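Gultik Outdoor Display Plinth
Section 4: Mounting a sculpture and setting it up for show

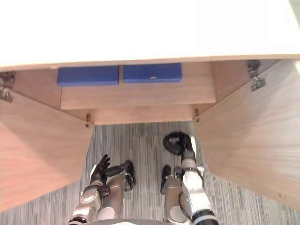
Read this section through before lifting anything. It covers stone and cast pieces up to the rated load of the plinth, for use in parks, gardens and gallery grounds. For indoor use on a finished floor, see Section 6.

The Gultik plinth is rated for 77 kilograms, evenly spread. If your piece is heavier, use the Grara ground base and follow the sheet supplied with it. The weight given on a loan form is often the carver's guess, so weigh the piece yourself where you can.

4.1 Choosing the spot

1. Pick level ground that drains well. Grass is fine if the soil under it is firm.
2. Stay clear of sprinkler heads, tree roots and the drip line of large trees. Sap stains serpentine and soapstone, and it is slow work to get out.
3. Allow 600 mm of clear space on every side so visitors can walk around the piece. Allow more if wheelchairs or strollers will use the path.
4. Look at the spot in the morning and again late in the day. Dark polished stone reads best with the light coming from one side.

Note: If the show runs into February, ground frost can lift one side of the base. Check the level every week during freeze and thaw.

4.2 Setting the base

1. Cut out the sod to the size of the base plate and set it aside in the shade. You will want it back when the show comes down.
2. Tamp the soil, then add a thin layer of crushed stone and tamp again.
3. Lower the base plate onto the stone. The stamped arrow faces the main path.
4. Check the level in both directions. Adjust with the four corner screws, a half turn at a time.
5. Drive the ground stakes through the corner holes until the heads are flush.

Caution: Call the local utility locate service before driving stakes in a public park. The stakes are long enough to reach a shallow irrigation line or lighting cable.

4.3 Attaching the column

1. Stand the column on the base plate and line up the bolt holes.
2. Fit all the bolts finger tight first, then tighten them in a cross pattern to 18 newton metres.
3. Push the column firmly at the top from each side. It should not rock. If it does, go back to 4.2, step 4.

4.4 Mounting the piece

Stone with a drilled base:

1. Thread the steel pin into the top plate and hand tighten.
2. Lay the rubber pad over the pin.
3. With one person on each side, lift the sculpture and lower it straight down. Do not tilt it onto the pin. A sideways load can split the stone along a vein.
4. Turn the piece to its final position, then tighten the lock nut from inside the column.

Stone without a drilled base:

1. Clean the underside with a dry brush. Do not use solvent.
2. Place small balls of Botier museum wax at the corners of the pad and one in the centre.
3. Lower the piece and press down with steady, even weight.

Caution: Wax alone does not protect against theft or wind. Use it outdoors only for attended displays, and take the pieces in at closing.

Lift by the body of the sculpture. Arms, necks and any pierced sections are the first to break, and colour-matched repairs seldom hold up outside.

4.5 Fitting the label

1. Slide the label into the channel on the front of the column, from the left.
2. Close the channel with the end cap.
3. Keep the text to the artist's name, title, stone, year and catalogue number. The channel takes numbers of up to four digits. A comma fits too — 1,042 will go in at the standard type size.

Labels printed on ordinary paper fade quickly in full sun. The Charpentier label stock is coated and will see out a season.

4.6 Care during the show

Wipe off bird droppings as soon as possible with plain water and a soft cloth. Leave the wax finish on the stone alone unless the carver has given you instructions for it. Check the lock nut and column bolts after any high wind.

Section revised Aug 21, 2021. Torque values checked by Celina Zieliński.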